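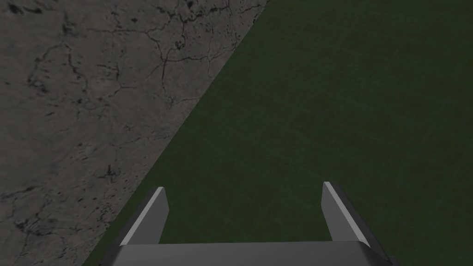 Wererach Building Users' Forum
Topic: Cleaning standards for light-coloured casings and covers

E_Ristic
Posted Thursday, May 19, 2022

Members are invited to comment on the draft cleaning standard before it goes to the managing body. The draft covers heater covers, ventilation grilles, cupboard fronts and equipment casings in the shared rooms at Judodo House and the Danko wing. It proposes a damp wipe every week and a full clean, including grilles and joints, once a quarter. There are 186 items on the register.

The present standard asks only that surfaces be "kept in good order". That wording has been read differently in each building. Please give the clause number when you reply.

Ermira Ristić
Building Services

northstair
I support clause 2 (weekly wipe). I do not support clause 5 (quarterly full clean). The grilles in the Danko wing were grey with dust by April, after a full clean in the new year. Monthly would be more suitable, at least for rooms with carpet.

S_Radonjic
With respect to northstair, a monthly full clean of every item on the register is not affordable. Each grille must be unscrewed, washed, dried and refitted. At Judodo House the last round took 58 hours of staff time for that work alone. I would ask members to consider whether the register could be divided into two groups, with the quarterly interval kept for most items.

Senad Radonjić

northstair
Two groups would be acceptable if the grilles were in the more frequent one. I withdraw "every item". I do not withdraw "monthly".

hallbookings2
Clause 7 says that replacement covers should be white "where practicable". May I ask why? The old brown covers in the ground floor rooms have given no trouble and visitors have not complained of them.

E_Ristic
The intention of clause 7 is consistency between buildings. White was chosen to match the Weren cupboards already fitted. It is open to comment like any other clause.
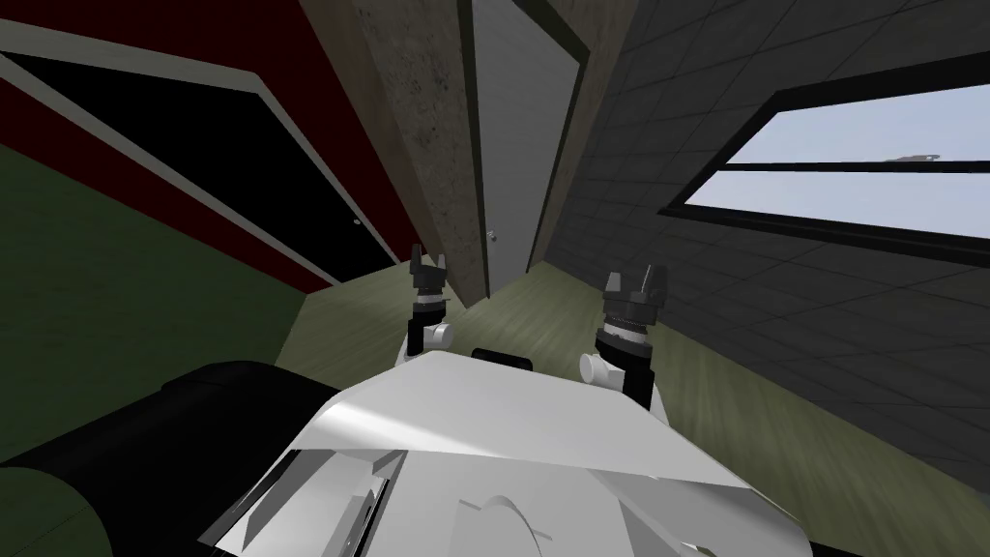

Pasture_Lane
On clause 7, I would ask that the shape of a cover be considered before its colour. A plain white cover is quickly wiped and any mark on it is seen at once, while one with many small openings takes far longer whatever its colour. The white and pale grey body in the picture shows both conditions on one object: the upper surface is smooth, but the lower left edge has thin grey slats and a narrow recess like a slot, and a cloth will not reach properly into either. I propose that clause 7 be amended to read "plain-fronted where practicable", with colour left to each building.

hallbookings2
I second the amendment.

S_Radonjic
I cannot agree. A heater cover without openings does not let the heat out, and a ventilation grille without slats is a lid. The amendment might stand for cupboard fronts and casings. It should not be applied to anything through which air has to pass.

Pasture_Lane
Accepted. Please read my amendment as applying to cupboard fronts and casings only. I would still prefer wider slats to narrow ones when grilles are next ordered.

northstair
Wider slats let more dust through into the duct. The duct is then cleaned by a contractor at a much higher price. I am opposed to this.

E_Ristic
Thank you all. Clause 5 will be redrafted with two groups, and the 36 grilles in carpeted rooms will be listed separately with the interval left blank for decision. Clause 7 will carry Pasture_Lane's wording for cupboard fronts and casings. The width of slats falls outside a cleaning standard and should be raised under Purchasing. Further comments on clauses 5 and 7 may be added below until the redraft is posted.

hallbookings2
Will the brown covers be kept in the meantime?

E_Ristic
Yes. No covers will be replaced under the draft.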